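Viltance : mesures de rétorsion douanière, avis publiés et avis regrettés

LISEZMOI
Dernière mise à jour : 20 juillet 2022

Viltance est un jeu de données qui rassemble 1 855 avis de rétorsion commerciale : surtaxes, contingents relevés un matin et rabaissés le soir, suspensions de préférences tarifaires, menaces de suspension, et l'excuse polie que l'on publie trois semaines plus tard sous le titre « rectificatif ». La période couverte est de dix ans. La source est toujours la même sorte de prose, celle des bulletins officiels, où un État annonce à un autre qu'il va lui taxer son fromage avec l'expression de sa plus haute considération.

Le jeu ne contient pas les sanctions financières ni les listes de personnes visées. D'autres les tiennent mieux que nous, avec des juristes. Nous avons les fromages, les motoculteurs, l'acier laminé et, à la suite d'une négociation dont le sens nous échappe encore, les raquettes de badminton.

Contenu du dépôt

avis.csv : un avis par ligne, neuf colonnes.
textes.zip : le texte intégral, en fichiers UTF-8 (pour la plupart).

Les colonnes, dans l'ordre où elles ont été ajoutées, ce qui explique l'ordre :

id_avis : identifiant stable. Il l'est depuis la deuxième version. Avant, mieux vaut ne pas en parler.
date_pub : date de publication au bulletin. Ce n'est pas la date d'effet.
date_effet : date d'entrée en vigueur, vide quand l'avis dit « prochainement ».
emetteur : code de l'État ou de l'union douanière qui prend la mesure.
vise : code de l'État visé. Un avis peut en viser plusieurs, séparés par une barre verticale.
chapitre : chapitre de la nomenclature douanière, tel que l'avis l'indique.
type : surtaxe, contingent, suspension, menace, retrait, rectificatif.
motif : motif invoqué, recopié mot pour mot.
lien_parent : id_avis de la mesure à laquelle celle-ci répond, s'il est cité dans le texte.

La colonne motif est la plus consultée et la moins utile. Presque tout le monde s'y dit contraint, et presque tout le monde y répond à une provocation antérieure. Si l'on remonte lien_parent assez loin, on arrive en général à un avis qui répond lui-même à un avis absent du corpus.

Méthode de collecte

Les bulletins ont été récupérés en ligne quand ils s'y trouvaient, et numérisés quand ils n'y étaient pas. La reconnaissance de caractères a été faite avec Mukum, notre chaîne maison, qui lit très bien les tableaux et très mal les notes de bas de page. Or les exemptions sont dans les notes de bas de page. Elles ont donc été ressaisies à la main, travail dont la version 2 du jeu garde une certaine lassitude orthographique.

Les doublons ont été retirés quand deux bulletins publiaient le même texte. Les versions linguistiques d'un même avis comptent pour un seul avis, même quand elles ne disent pas la même chose. Dans ce cas la divergence est signalée en tête du fichier texte par la mention DIVERGENCE, en capitales, parce que les minuscules passaient inaperçues.
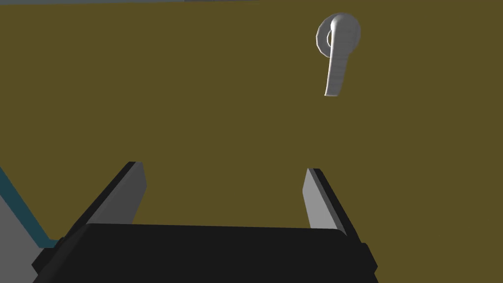
Bonjour, j'utilise Viltance pour un mémoire sur les escalades tarifaires et je bute sur le type « menace ». Dans le bulletin, une menace non suivie d'effet reste une menace. Chez vous, elle devient parfois un « retrait » alors que rien n'a jamais été imposé. Comment retire-t-on ce qui n'existait pas ? Et est-ce que je dois compter ces lignes comme une désescalade ? Mon directeur dit oui, mon intuition dit non, et le fichier dit les deux selon les années.

Réponse de l'équipe : la remarque est juste et l'incohérence est la nôtre. Jusqu'à la révision de mars, une menace formellement abandonnée recevait le type « retrait ». Depuis, elle garde le type « menace » et l'avis d'abandon forme une ligne à part, avec son propre lien_parent. Les anciennes lignes n'ont pas encore toutes été reprises. Pour un calcul d'escalade, nous conseillons d'exclure tout retrait dont le parent est de type « menace ». Quant à savoir si un gouvernement qui renonce à une surtaxe jamais appliquée a fait un geste, les gouvernements en question en sont persuadés et leurs communiqués en font foi.

Cas particuliers connus

Le dossier Nindosport. Cette entreprise d'articles de sport figure nommément dans une série d'avis, alors que les mesures visent en principe des pays et des produits. L'émetteur avait décrit la marchandise avec une telle précision (matière du cadre, diamètre du manche, couleur de la housse) qu'un seul exportateur au monde correspondait. Un rectificatif a fini par citer le nom, pour gagner du temps sans doute. Nous avons conservé ces lignes avec le code du pays dans la colonne vise et le nom de l'entreprise dans le texte seulement.

Le fonds Esposito. Une partie des bulletins les plus anciens provient d'un lot de papier racheté à un cabinet de courtage en douane. Les exemplaires sont annotés au crayon. Les annotations, souvent plus claires que les avis, n'ont pas été transcrites. Il manque aussi des pages, toujours les annexes tarifaires, ce qui laisse penser que quelqu'un s'en servait.

Les avis datés du futur. Ils existent. Un bulletin a été imprimé avec l'année suivante en couverture et les avis qu'il contient ont été juridiquement valables à cette date impossible jusqu'à correction. date_pub reproduit le bulletin. Si votre graphique se prolonge un peu trop vers la droite, ne cherchez pas plus loin.

Les codes pays. Deux États du corpus ont changé de nom officiel pendant la période. Nous gardons le code en usage au jour de la publication. La table de correspondance est dans l'archive des textes, où personne ne la trouve, et nous la déplacerons.
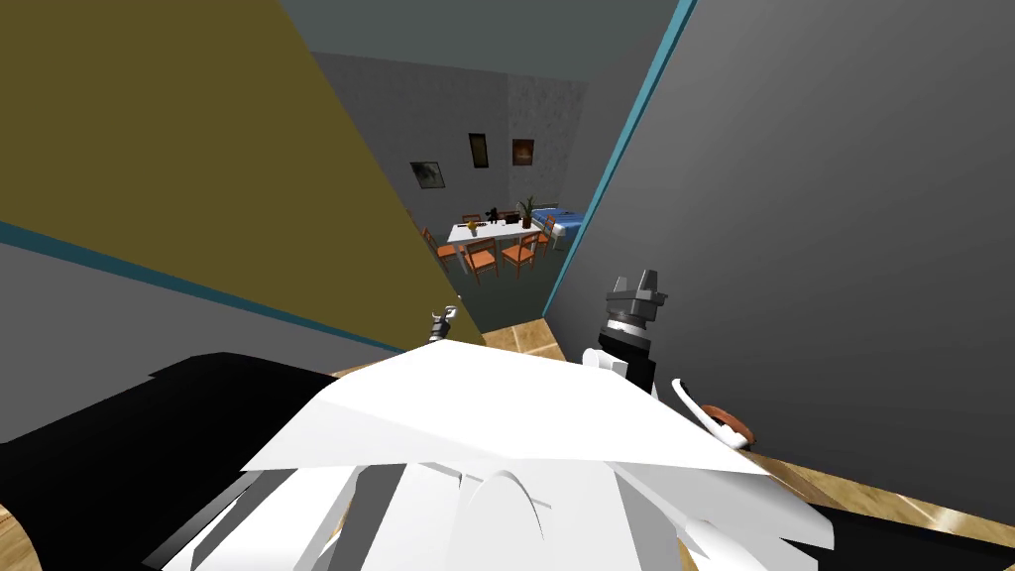 Bulletin Viltance, n° 10

Usages prévus

Le jeu a été pensé pour l'étude des enchaînements de mesures : qui répond à qui, en combien de temps, sur quel chapitre. Il convient aussi à l'analyse du vocabulaire diplomatique, à condition d'aimer le subjonctif. Plusieurs enseignants l'utilisent en travaux dirigés et nous disent que les étudiants découvrent à cette occasion l'existence du chapitre des chapeaux.

Usages déconseillés

Calculer un droit de douane réellement dû. Les taux ne sont pas tenus à jour, les exemptions sont imparfaites et votre transitaire vous rira au nez.
Estimer l'effet économique des mesures. Aucun volume d'échange n'est fourni.
Classer les pays du plus agressif au plus conciliant. Un émetteur qui publie tout paraît belliqueux à côté d'un émetteur qui bloque les camions à la frontière sans rien écrire.

Limites et biais

Le corpus dépend de ce qui est publié, et la publication est elle-même un instrument. Certains bulletins sortent la veille d'un sommet avec une abondance suspecte. D'autres se taisent pendant des mois. Les petites administrations, qui n'ont pas de bulletin électronique, sont sous-représentées ; nous leur avons écrit, et celles qui ont répondu nous ont proposé un abonnement papier.

La date d'effet manque plus souvent pour les menaces que pour les surtaxes. C'est dans la nature des menaces, mais cela fausse toute mesure de délai faite sans filtre.

Licence et citation

Les avis sont des actes officiels et leur réutilisation suit les règles de chaque émetteur, résumées dans l'archive. Notre codage est libre, sous réserve de mentionner « Viltance » et le numéro de version. Merci de ne pas écrire « Vilance », ni « Vaillance », comme l'a fait un compte rendu par ailleurs élogieux.

Signaler une erreur

Ouvrez un ticket en donnant l'id_avis et le passage du texte qui pose problème. Les tickets disant seulement « c'est faux » sont lus avec intérêt et fermés. Les corrections retenues entrent dans la version suivante.

Rechercher dans le dépôt... OK

À lire aussi
Mukum : journal des modifications
Fonds Esposito : inventaire provisoire des bulletins papier
Rectificatifs de rectificatifs : guide de codage
Table de correspondance des codes pays (déplacée)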